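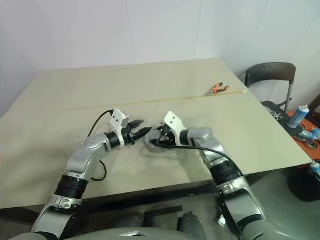

1. Introduction and scope

The Stostero crossing was closed to civilians in July, when the second truce between the authorities in Plevau and the Tanell regional council lapsed without renewal. This report examines the 365 days during which that truce was in force. It considers how the text of the agreement defined a violation, how alleged violations were recorded, and how the two parties used those records in public statements. It was prepared as a term project in the third-year seminar on armed conflict and mediation, under the supervision of Waldemar Marciniak.

The report does not assess responsibility for the fighting that preceded the truce, and it does not take a position on the status of the Tanell district. Both questions have a large literature of their own. Readers unfamiliar with the dispute should note that the Stostero is a river as well as a crossing, and that the agreement uses the word in both senses without distinguishing them. Where the difference matters, this report says "the river" or "the crossing."

2. Sources

Three bodies of material were used. The first is the text of the agreement and its two annexes, in the English version circulated by the mediators. The second is the incident register kept by the Masri observation office, from which 200 entries were selected for close reading. The third consists of public statements issued by both parties, including transcripts of broadcast interviews with their spokespersons.

The register is not complete. Observers had no access to the east bank between dusk and 6 a.m., and night incidents were entered on the basis of telephone reports. These entries carry the letter T in the margin. In the early weeks the letter was applied inconsistently, and the seminar group decided to exclude any entry whose origin could not be established from the wording alone. This reduced the material available for the first month considerably and should be borne in mind when reading Section 4.

Statements originally made in other languages were read in translation. Two members of the group compared the translations against the originals for the passages quoted most often in the press and found one substantive error: a Plevau statement rendered as "we will withdraw" is better read as "we would be prepared to withdraw."

3. What the agreement prohibited

Article 2 required both parties to halt "offensive operations" within 2,000 metres of the river. Article 3 prohibited the movement of heavy weapons in the same area. Article 5 guaranteed civilian passage at the crossing during daylight, subject to "reasonable inspection."

None of these terms was defined in the body of the text. Annex A gave a list of heavy weapons but was silent on the vehicles used to tow them. Annex B described inspection procedures for goods and said nothing about persons. The mediators appear to have expected that a joint commission would settle such matters within the first weeks. The commission met twice. Its second meeting ended over the seating of an adviser from Tanell, and no third meeting was convened.
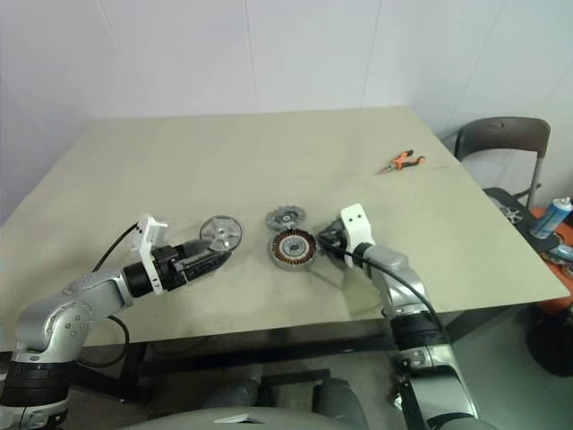
Without a functioning commission, interpretation fell to the parties themselves. Plevau treated any fortification work near the river as an offensive operation. Tanell regarded digging and wire-laying as defensive and therefore permitted -- a reading that the plain wording of Article 2 can support, although the mediators later said they had not intended it. On inspections the positions were reversed. Tanell complained of searches lasting several hours, and Plevau replied that the agreement set no time limit.

4. Patterns in the register

Entries in the sample fall mainly under Articles 2 and 5. Shooting incidents are the most widely reported in the press, yet the longest and most detailed entries concern delays at the crossing. Observers stationed there could see the queue directly and speak to those waiting, while reports of gunfire often reached the Masri office second-hand.

Some 3,000 residents of the east bank held passes for regular crossing, most of them for work or medical appointments. Entries relating to pass holders show a marked change midway through the truce, when Plevau introduced a second document check on the approach road. The check was never notified to the mediators. Observers recorded it as an "administrative measure" and did not classify it as a violation, and it accordingly does not appear in the monthly totals given to the press.

The group considers this the most important finding of the project. A measure with a daily effect on civilians was left out of the public figures through a decision about categories, made locally and without recorded discussion.

5. Use of the register in public statements

Both parties cited the register frequently. Plevau's spokespersons preferred monthly totals, which were favourable to them after the winter. Tanell's spokespersons preferred single cases, usually involving a named patient or family. Neither side referred to the T entries as unverified, including on occasions when an interviewer raised the point.

Interviewers seldom asked what counted as a violation. In the transcripts examined, the question was put directly only once, to a Tanell representative, who answered with an account of the previous year's shelling. The programme moved on to another subject.

6. Limitations and further work

The sample was chosen by hand and should not be used for statistical purposes. The group had hoped to interview former observers, but ethics approval was not received before the end of term. The original handwritten sheets are still held at Masri and have not been digitized. A comparison of those sheets with the typed register would show whether entries were reworded at the office, as two marginal notes suggest.

The coding sheet used in Section 4 and the list of excluded entries are available from the seminar office on request.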